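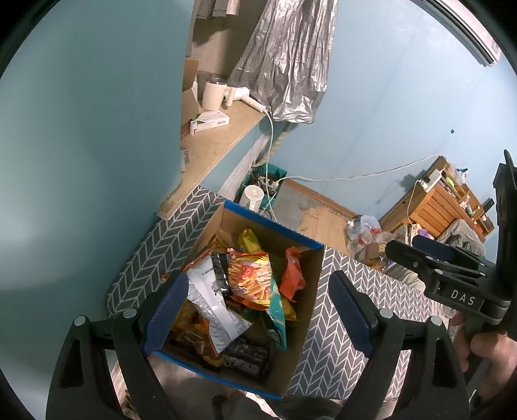

Two hand-held grippers and the snack box, one of our regular practice tasks

Buying your first pair of hand-held grippers: what people ask me

How many should I buy to start?
Two pairs, if you can swing it. I bought one pair for our place in Wivlow, and then a screw worked loose in the first month and we all sat there drinking coffee until the part came. Never again!

What did you pay?
My last order was $966 for a pair, with shipping to Cisville on top. Get a quote that lists shipping as its own line (mine didn't, and that was a fun phone call).

Do I need to budget for spare grip pads?
Yes, please do. The pads are the soft bit that touches everything, so they go first. I keep 6 in a drawer and reorder in March.

What about the stuff you pick up?
Cheap and cheerful is fine. Snack packets are great because they're crinkly and slippery and no two sit in a box the same way. I set aside $60 a month for groceries and boxes, and we usually spend nearly all of it. Colored tape around the top of a cardboard box is worth buying too, it makes the rim so much easier to spot.

Do I need a special room?
Nope, a small room will do. I'd put a patterned mat down where you work, and count your outlets before you order anything with a charger.

Tichý or Breten?
I've used both. The Tichý pair is lighter and my wrists thank me for it, but Breten answers email the same day, and when you're stuck that matters more than you'd think. Ask either one for a trial first.

How long before a new person is any good?
Give them 60 minutes with a box of snacks before you judge. And pay them for that hour, it goes in the budget like everything else.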